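Re: [ornar-members] transfer fees on supplier payments

Wed 27 May, Chaltu Admasu wrote:
> Has anyone compared what Kumsa charges against the bank for paying
> suppliers abroad? Our bank took 2 separate fees on the last invoice
> and the rate looked poor as well. Also is the Brollport meetup
> still on?

Chaltu, yes, went through this in November. Short version, check the rate first, fees second. Our bank advertised a low flat fee and then made it all back on the exchange rate. On a payment of 2,965 dollars the gap was bigger then the fee.

Kumsa fine so far. Setup took three days, they wanted ID for both directors plus a recent utility bill. Payments land next day mostly. One got held up, wrong account name, my fault.

Ask for the total landed amount in writing before you commit. Prirncombe quoted us too but would only hold a rate for an hour, no use to me.

Meetup yes, still on, same building. Three desks going if anyone wants to share the office after, cheap, email me off list.

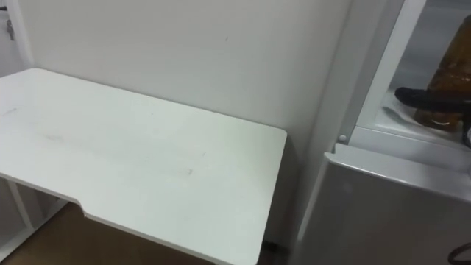 One of the desks, white top, a few marks on it

Can send you my spreadsheet, its ugly but the formulas work. Will dig it out tonght.

Wondimu Gidey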